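3.2 The kit under review

The Skukura is sold by Gollon as a complete wrist kit for small robot arms. The box holds a two-finger gripper, a small camera on a short bracket, one cable and a set of spare fingertips. The version we tested was bought at list price in June and fitted to an arm the laboratory already owned. No changes were made to the firmware during the trials, and the supplier had no part in planning them.

Gollon offers the kit mainly for light assembly and packing. The handbook says the fingers can hold thin parts by the edge and that the camera can be used to line them up without a second view from above. We wished to test both claims on parts of the kind a small workshop might handle. Earlier reviews of the kit, including the one by Gebremichael, used machined blocks with square faces, and these tell a buyer little about long, narrow pieces.

We therefore chose plastic parts with long straight edges, and clips of a softer material that fit over those edges. The parts were laid on the worktop as they came, without a jig. The operator drove the arm by hand controller for the first part of each session and then passed control to the Skukura software, which plays back a learned approach. The fingers supplied as standard are black and narrow at the tip. We kept them for all trials, although Gollon also sells a wider pair.
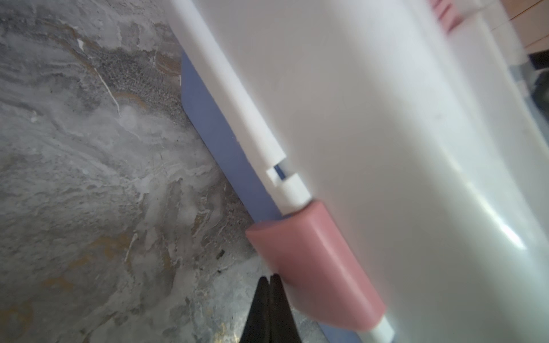
Each session was made up of 40 attempts. An attempt began when the arm left its rest position and ended when the operator marked it as good, poor or stopped. Poor meant that the part had been moved but did not end within 3 mm of its target. Attempts stopped by the operator were kept in the record and counted as failures, as this is how a buyer would see them.

The camera view was the stronger side of the kit. With the bracket in its forward setting, the fingertips stayed in view throughout the approach, and the operator could judge the gap between tip and part from the wrist camera alone. The tips were a little soft in the image because the lens is set for a longer distance. This did not trouble the operator, but the software had more difficulty. On a patterned worktop it took marks in the surface for the edge of a part in 17 attempts, and had to be restarted on 2 occasions. The handbook advises a plain mat, which we think should be included in the box.

Lighting also had an effect. Pale, smooth plastic gave a bright streak under the bench lamp, and the edge finder tended to follow the streak when it ran close to the true edge. Moving the lamp to the side removed most of the fault. The Brorura kit, which we tested under the same conditions, has a small ring light at the lens and needed no such change, but its bracket hides one finger for the last part of the approach.

Grip force can be set in steps through the menu. The lowest step was enough for the clips and left no marks on them. For the longer pieces we used the next step up, as the free end otherwise sagged and turned in the fingers. The results for both settings are given in Section 4.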